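Zastdale's tool library is getting a kitchen shelf

June 9, 2022

Good news for anyone in Zastdale who has ever bought a pasta machine and used it twice: the town's lending library for household stuff is branching out into kitchen gear, and the list of what you can borrow is already terrific.

The Nerton Street Lending Room opened with drills, ladders and a very popular carpet cleaner. Starting this month, members can also take home canning kettles, dehydrators, stand mixers, a cherry pitter, a sausage stuffer and a pair of 11-quart stockpots big enough for a block party. Everything goes out for a week at a time, and you can renew once if no one else is waiting.

"People kept asking for jam pots," said Gwilym Gwilliam, who runs the room. "Every June, like clockwork, the strawberries come in and the phone starts ringing. So we finally went out and got them."

Most of the new items came from neighbors cleaning out their cabinets, and what donations didn't cover was paid for with a $1,000 gift from Badawi Bakery on the square. The bakery also threw in 2 proofing baskets and a dough scraper, plus a sourdough starter that Gwilliam has been feeding at home and is happy to share (bring your own jar!).
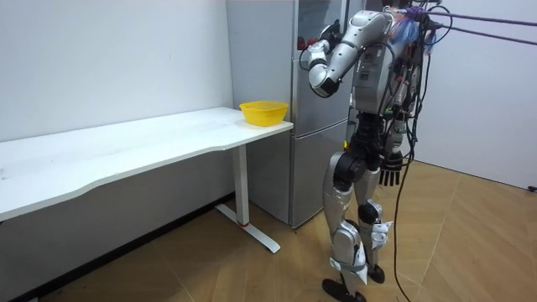 Booking works the same way it does for tools. Members reserve through Rostero, the online calendar the room switched to over the winter, or they can call and leave a message. Pickup is at the side door on Nerton Street, and kitchen items need to come back washed and fully dried, with all their parts in the box. There's a checklist taped inside each lid, so you'll know if you're missing a blade or a gasket before you leave the building.

Membership now stands at 600 households, which is pretty wonderful for a place that began as one shelf in a church hallway. Dues haven't gone up. A household pays $11 a year, and that covers tools and kitchen gear both.

A canning class is planned for later in the month, with strawberry jam first and dill pickles if there's time. You don't have to be a member to come, though the jars go home with whoever fills them, so bring a sturdy bag. Sign-up sheets are at the front counter and at the bakery.

The room is still looking for a few things: a pressure canner with a working gauge, a waffle iron, cake pans in odd shapes, and canning jars of any size as long as the rims aren't chipped. Donations can be dropped off whenever the room is open. Please don't leave them on the step, where the rain gets in.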